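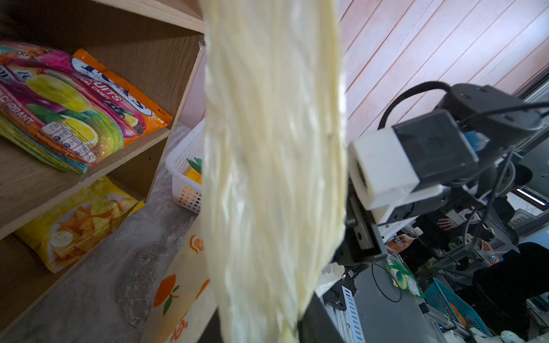

Iteo, the maker of small robot arms for shops and storage rooms, today informs its customers about a fault in the grip control of the Derkari arm and about the free correction which is available from April. The fault concerns the handling of thin plastic bags. In certain conditions the gripper does not release the bag at the moment when the control program believes it is released, and the arm starts its next movement with the bag still attached. Goods of the kind that our customers handle each day, such as candy bags lying on a wooden shelf or tortilla chips on the shelf under it, are then in the path of a crinkled plastic bag which the arm carries with it without knowing. No person was injured. Iteo asks all users of the Derkari arm to read this release to the end and to follow the temporary measures until the new program is installed.

What happened

The fault was reported to us by Horov, a chain of convenience stores which uses 35 Derkari arms for filling shelves and for packing customer orders. In one of its stores an arm had finished packing an order and had to return to the shelf for the next one. The handle of the plastic bag stayed between the fingers. The arm moved at full working speed, the bag was pulled over the edge of the packing table, and a glass jar in it fell to the floor and broke. An employee was standing near the table. She stepped back in time and pressed the stop button, and the arm stopped correctly.

Horov switched off this function in all its stores on the same afternoon and sent us the records of the arm. We want to thank the store staff for the clear report, which included the position of the arm at the stop and made our work much shorter.

After this first report we asked our other customers to check their records also. In total, 59 events of the same type were found. In most of them the bag was empty and it came loose by itself during the movement, so the staff did not notice anything or did not consider it important. In 3 events goods fell down. We regret that our own monitoring did not find these events before a customer did.

The cause

The Derkari arm decides that an object is released by measuring the current of the finger motor. When the fingers open and the current falls under a set limit, the program reports "released" and the next movement is permitted. For boxes, bottles and filled packages this method is reliable. A thin bag is a different case. It weighs almost nothing, it can stick to the rubber surface of the fingers by static charge, and its folds can catch behind the fingertip. The motor current is in this case the same as with an open and empty gripper.

The wrist camera is able to see such a bag. However, in program version 4 the camera check after release was shortened, in order to save time between two movements. The camera looked only at the place where the object should be put down, and not at the fingers. This change was tested with rigid packages and with filled candy and snack bags. It was not tested with empty or half-empty carrier bags. The decision to make the test in this way was made by Iteo, and the responsibility for it is ours.

There is a second point. When a bag hangs from the gripper, it can cover a large part of what the wrist camera sees. The program then has less information about the shelf and about persons who come near. The outer safety scanner works independently from the wrist camera and was not affected by the fault in any of the events. All the same, we consider it not acceptable that the arm continues at full speed with a covered camera.

Which arms are affected

All Derkari arms with program version 4 are affected if they are used with plastic bags. Arms with version 3 or lower keep the longer camera check and do not have the fault. The version number is shown on the start page of the control panel, in the lower line. Arms which handle only boxes or bottles can stay in operation, but they should also receive the new program.

Temporary measures

Until the update is installed, please set the working speed to "reduced" in the menu "Movement". Please switch off the function "Bag handling" where the work allows it. Do not pull a bag out of the gripper by hand while the arm is in operation. Press the stop button first, wait for the steady red light, and then open the fingers with the release lever on the side of the wrist. Clean the rubber surfaces of the fingers at the beginning of each shift with a slightly damp cloth. Please keep the area below the packing table free, also from shopping bags and baskets which are put there for a short time.

The correction

The new program checks the fingers with the camera after every release. If the camera sees material between or behind the fingers, the arm opens and closes them two times at low speed. If the material is still there, the arm stops and calls the staff. The arm also stops when more than a small part of the camera view stays covered during a movement. A cycle becomes longer by 500 milliseconds, and we know that some customers will notice this in busy hours. We do not plan to offer a setting which removes the check.

The program was examined by Santoso, an independent testing office for machine safety, with empty, half-filled and torn bags. Santoso also proposed new finger covers with a less sticky surface. The covers are sent without cost to all customers who use the function "Bag handling", and they can be changed without tools.

The update is installed through the normal service connection. Customers whose arms have no network connection receive a memory stick by mail together with the finger covers. After the installation a short test with an empty bag must be done and confirmed on the control panel, otherwise the arm remains in reduced speed.

Costs for damaged goods

Iteo pays for goods which were damaged by this fault. A short written message to the service department with the serial number of the arm and the approximate time of the event is enough. Photographs are welcome but they are not required.

About Iteo

Iteo develops and builds robot arms for stores, pharmacies and small warehouses. The Derkari arm is its second product line. Questions from the press and from customers are answered by the Iteo service department between 8 a.m. and 5 p.m.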